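Checking and re-seating the rubber mount on a hand-held gripper

At our workshop in Drestberg we look after a set of hand-held grippers which go out in the morning and come back in the evening. Most of the faults I find on them have the same origin: the rubber mount in the middle of the body has moved a little, and the camera does not look any more where it looked on the day of calibration. The work takes 12 minutes when you have done it before. The first time, please give yourself half an hour.

What you need

A small hex key, a soft brush, a lint-free cloth, a little isopropyl alcohol, and the check card that was printed together with your marker blocks. Don't use oil or silicone spray near the rubber.

Step 1. Power and cables

Switch off the recorder and pull the cable at the gripper side. Hold the plug and not the wire. If the unit was recording a moment ago, wait until the light on the recorder is off.

Step 2. Clean before you judge

Brush out the ribs of the rubber mount. Dust and hair collect there and they lift the part on one side, so it seems loose when it is only dirty. Clean the slots in the housing also, with the dry brush. Alcohol goes on the cloth first, never directly on the body.

Step 3. Look at the marker block

The block on each finger must sit flat. Press it lightly with the thumb. If it rocks, take it off, remove all the old glue and put a new pad. A scratched pattern cannot be repaired – change the whole block, and write the new one in the log of the unit.
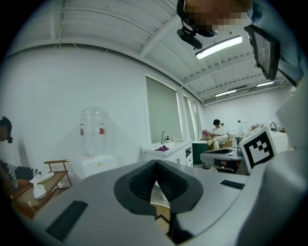
Step 4. Seat the mount

Loosen the two screws by half a turn, no more. Push the rubber toward the body with both thumbs until the two sides of the V are at the same height. Tighten the left screw, then the right one, and then each of them again. You should feel resistance but the rubber must not bulge out. On the older bodies, which we received in February from the Trondosel batch, the right screw is shorter. Don't mix them.

Step 5. Move the fingers

Open and close the gripper slowly 9 times. Listen for scratching. The fingers should come back by themselves to fully open. If one stays behind, the rail needs cleaning, and this is described on a separate page.

Step 6. Check the view

Connect the cable again and record a short clip with the check card on the table. Both marker blocks have to be found by the software during the whole opening and closing. Our limit is four lost frames. With more than this, go back to Step 4 before you touch any setting in the software – I have lost a full afternoon by doing it in the other order.

When the clip is good, write the date and the unit number on the sticker inside the case. Unit 383 has no sticker at the moment, so use the paper log for it.

Last changed: Fri 23 August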